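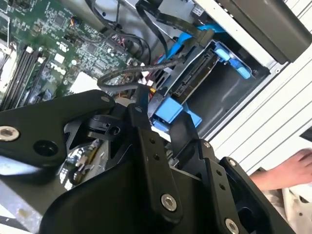
The Tedgate 50 is a bit and driver set sold for computer and small electronics work, and I have had mine since September. It comes as 50 bits in a folding case with one handle, one short extension and a magnetic pad for parts. Most of what I use it for is desktop computers, so it spends its time around an open case like this one. Small silver screws against black metal are what it has to deal with most days, and hex sockets turn up often enough that I look at the hex bits first in any set I buy.

Those are good here. The sizes go up in small steps and each bit seats without wobble. I have not rounded one yet. The Phillips bits are less impressive. The smallest two wore at the tips after a couple of months of laptop work, and I replaced them with loose ones from Durnport that fit the same handle.

The handle is aluminum with a spinning cap. It is slim, and with dry hands it slips a little on a tight screw. My older Sevcombe driver has a rubber grip and is easier to put force into, but it is too fat for narrow spots. The extension adds 60 mm, enough for most coolers and fan mounts. It does flex if you lean on it.

The magnet in the handle is strong enough to hold a screw pointing sideways. The pad is weaker than I would like, and I went back to using a saucer.

The case is the worst part. The bits are held in foam, with the sizes printed in gray on black next to each slot. In poor light I can't read them. The foam has also started to tear at the corners where I pull the hex bits out. A molded plastic tray would have fixed both.

Replacement handles are sold separately, and the store answered my question about them in one day.

Would I buy it again? For desktop repair, yes. If you mainly open phones and laptops, the smallest bits matter more, and I would look for something harder there.

Good: hex bits, slim handle, strong magnet
Bad: smallest Phillips bits, foam tray, size labels

Posted March 2, 2026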